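4.2 Remittance timing among ferry and coastal crews 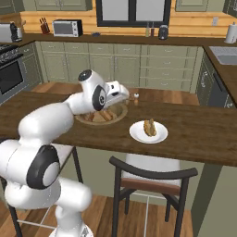 Figure 3. Simulated kitchen island with a white robotic arm reaching over a round wooden bowl of bread pieces.

The payroll records from Denero turned out to be far richer than we had hoped! They cover 3,093 wage transfers made to 971 crew members on coastal routes, and each one carries both the time of the wage credit and the time of the first transfer home. Earlier work on seafarer pay had to rely on recall surveys (Begum and Kunitz used one in their port study), so being able to watch the gap hour by hour is a real pleasure.

The clearest pattern is how quickly money moves once a ship has a working data link. Crews on the Tollov route, where cash was still handed out by the master until November, used to wait for a port call before sending anything. After the switch to prepaid cards, the median gap fell to 7 hours, and the long tail of very late transfers all but vanished. We were especially excited to see the same drop among junior ratings, whose transfers are small and who pay the most in fees as a share of wages.

Fees themselves tell a messier story. Card loads were free to the crew, but withdrawals ashore were not, and families in smaller towns often made several in one month. We return to this in Section 5.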